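4.2 Recording your first demonstration

Now for the fun part! With the Nellthorpe hand grip you show the robot a task by simply doing it yourself, and everything you set up in section 4.1 starts to pay off. A good first job is picking up one snack packet from a tray and putting it back down beside the others.

1. Hold the grip about level with your chest and squeeze the trigger twice. The status light turns green.
2. Open the fingers all the way before you move in. Every recording should begin with the fingers wide.
3. Come down toward the packet from above, at the pace you'd use to pour a cup of tea.
4. Close the fingers until both pads touch the wrapper, then stop squeezing. The pads have plenty of grip.
5. Lift, pause, set the packet down, and open the fingers again.
6. Squeeze the trigger twice to save.

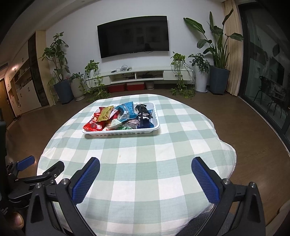
Crinkly wrappers are a great place to start — they slide, they fold, and they give the robot a lot to learn from. Once you have a feel for it, go for a different packet each time and come in from a new side of the table. Mix it up as much as you like!

Note: A fumble is worth keeping if you recover from it. Our tester Tiziana Cocco kept all of hers in the Prillstead training set, 1,139 recordings in total, and the robot picked up her habit of nudging a packet upright before grabbing it.

Note: The grip stores up to 250 recordings. Move them to your computer (section 4.4) before the memory fills up.

Caution: Keep your free hand away from the linkage arms while the fingers are closing.

Caution: Do not wipe the pads with alcohol. Use a damp cloth and let them dry before the next recording.

If the light blinks orange after step 6, the recording was not saved. Go back to step 1 and try again.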